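Podora-customs mailing list
Subject: Re: Which Nollon are we keeping?
From: Office of Seasonal Observances, Podora Cultural Institute
Date: Oct 4, 2024

Dear list members,

Thank you for the messages received since the program for the November supper was circulated. Most of them concern the same passage, and the office has decided to answer on the list so that all members have the same information. The message quoted below puts the matter most fully.

> The draft program calls the evening "a traditional Nollon supper" and
> then places the Wuvska at the end of the meal, after the fruit, already
> sliced. In my family, and in every house on the river side that I knew
> as a child, the Wuvska was on the table before anyone sat down. It was
> whole. The oldest person present broke it by hand and the pieces went
> around to the left. A knife was considered bad manners.
>
> I understand that other households did things differently, and I do not
> ask that mine be taken as the rule. I do ask what the word "traditional"
> is supposed to mean in the program. If it means "as served at the last
> several suppers," the program should say so. There are younger members
> who will learn the custom from this evening and from nowhere else.
>
> May I also ask whether the candles will be lit before or after the
> reading? The draft gives both.

The writer is correct that the draft gives both. The candles will be lit before the reading. The line on the second page was carried over from an older program and has been removed.

On the Wuvska, the position is less simple. The institute's collection holds household accounts of Nollon from both banks of the river, together with letters and recipe books deposited by families who moved away. These do not agree with one another, and in several cases a single family's papers do not agree from one generation to the next. The river-side practice described above is well supported. Bread on the table at the start, unbroken, is mentioned often, and the breaking by hand is mentioned nearly as often. The direction in which the pieces were passed is given in very few accounts.

The hill-side practice is different. There the Wuvska was sweeter, closer to a cake, and was brought in at the close of the meal with the hot drink. It was cut, and the first slice was set aside for an absent relative or a late guest. Our public supper has followed the hill-side order for a long time. As far as the office can determine, this was a practical choice made when the supper moved from private houses to the hall. A large number of guests can be served sliced bread quickly, and the kitchen at the hall opens onto the far end of the room. No record describes it as a decision about which custom was older or more correct.

The office therefore accepts that the word "traditional" claims more than the program can support. The heading will now read "Nollon Supper, Podora," and a short note will follow it. The proposed wording of the note is given here for comment:

"Nollon has been kept in Podora in more than one way. On the river side, the Wuvska is placed on the table before the meal and broken by hand. On the hill side, it is served last and cut, and the first slice is kept for a person who is not present. Both customs will be observed this evening."

Members will see from the last sentence that we intend to change the supper as well as the wording. The arrangements are as follows.

There will be 2 kinds of Wuvska. A plain loaf will be on each table when the doors open, and guests are asked to leave it whole until the reading has ended. The oldest guest at each table will then be invited to break it. Anyone who would prefer not to do so may pass the loaf to a neighbor. The sweet Wuvska will be served with the hot drink, as in past years.

Both kinds have been ordered from the Nazari bakery, which has supplied the supper before and has agreed to bake the plain loaf to a river-side recipe from the collection. The recipe calls for caraway. Members who know of a version without it are invited to write to the office, as the bakery has asked whether the seed is essential.

Seating will be arranged by table, with 6 places at each. Groups who wish to sit together should say so when they reply. The hall cannot add chairs to the ends of the tables this year - the aisles must remain clear for the procession with the candles.

The printed program will run to 1000 copies. The remainder will be given to schools and to the public library, and for that reason we would like the note on the two customs to be right. Comments on the wording should be sent to the list. Corrections to recipes, family papers or place names should be sent to the office directly, with the source if there is one.

Several members have asked about the songs. The order is unchanged from the draft. The second verse of the opening song will be sung in the older spelling, which is the one printed in the songbook, and the alternative lines found in some hill-side copies will appear beneath it in smaller type. The office is aware that the final verse is sung faster in some families than in others. The musicians have been asked to keep a moderate pace.

A separate message will follow on parking and on the collection of lanterns.

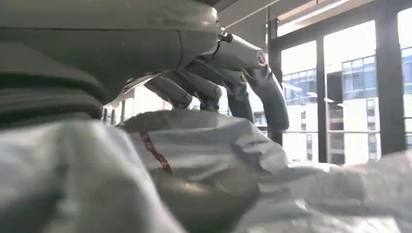

The Nollon table itself is the one point on which the river-side and hill-side accounts agree, and the arrangements for it will stay as they are. The covering is white, without a runner, and the candles stand directly on it. Members who have offered to lend table linen are asked to bring large white cloths like the one in the picture above, and to press out any fold such as the one under the fingertip there before the cloth is laid, so that the loaf and the candles stand level. Each cloth should carry the lender's name on a pinned slip of paper. Linen may be left at the front desk of the institute during opening hours and will be returned to the same desk after the supper.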